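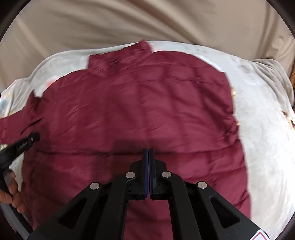
Laundry has been my homework since August. I joined the robotics club at the community college in the spring, mostly because my Wednesday evenings were free, and for the fall project I ended up on the folding team. The other two teams are doing a line follower and a thing that sorts bolts. We are doing clothes.

The way our project works is that a person does the folding with the hand-held grippers, one in each hand, and the recordings go into the training set for the arm in the lab. The arm itself I have touched maybe twice. Most of the work is at home, on a bed, folding the same things over and over. The club goal for the semester is 100 good folds of each garment type. We have four types: T-shirt, towel, pants, jacket.

Towels were done in a week. T-shirts took longer but were fine once we agreed on which way the sleeves go. Pants I gave to Murray Caron, who has more patience than I do and a bigger table. That left me with jackets.

A puffer jacket is a bad thing to fold with two narrow fingers. If you pinch the middle of a padded section you get a fistful of filling, the fingers spring open a little, and the fabric slides out. If you pinch right on a stitched seam there is less padding in the way and you can get hold of it. I worked this out somewhere in the second evening and then had to throw out most of the first evening, because I had been grabbing wherever.

My order of steps now is this. Lay the jacket flat with the sleeves out. Left sleeve across the body, then right sleeve over it. Press down on both with the backs of the grippers to get the air out. Then bring the hem up to the collar in one move, both hands together. The pressing step was Silvana Marinho's idea. She runs the lab on Wednesdays and has been doing this longer than any of us. Before that my folded jackets kept opening up again as soon as I let go, and a fold that opens again doesn't count.

The collar is the other problem. On a stand-up collar there is no obvious place to stop, so at first every fold ended somewhere different. Silvana told me to pick one line and stick with it. I use the shoulder seams. The hem goes to the seams and the collar stays out. It looks a bit odd but it is the same every time, and same every time is what the grading sheet asks for.

As of last night I have 63 jacket folds that pass. I have recorded 142, so you can see how many went in the trash. The reasons, from my notes:

Dropped the sleeve halfway and picked it up again.
Moved too fast on the last fold.
Bumped the grippers together.
Phone rang.
Forgot to start recording (this happened more than once).

The too fast one surprised me. It feels slow while you're doing it, but when I play it back my hands are rushing, especially at the end when I want to be done. Murray set a kitchen timer for himself, and a pair of pants has to take at least 16 seconds. I tried it with the jacket and it helped, though jackets need more time than that.

My wrists get tired. The grippers aren't heavy but you hold them at an angle that you would never hold anything else at. I do ten folds, put them down, have some water, do ten more. I stop when I start getting sloppy, and that is usually before I want to stop.

Working on the bed is not ideal either. The mattress gives when you press on it, so the sheet bunches up and has to be pulled straight between takes. I asked if I should move to the floor and Silvana said no, people fold clothes on beds, so leave it.

One question I still have is whether we should be mixing in different jackets. Right now everyone on the team uses one each. I think an arm trained on three jackets is going to know three jackets. Murray thinks we should get the arm to fold even one of them before we worry about it, and he has a point. We'll bring it up at the next meeting. If you have a puffer or a quilted vest you could lend the club until finals, drop it off at the lab on a Wednesday evening with your name on a piece of tape inside the collar.

I have 37 more to go. I'm going to try for twenty tonight.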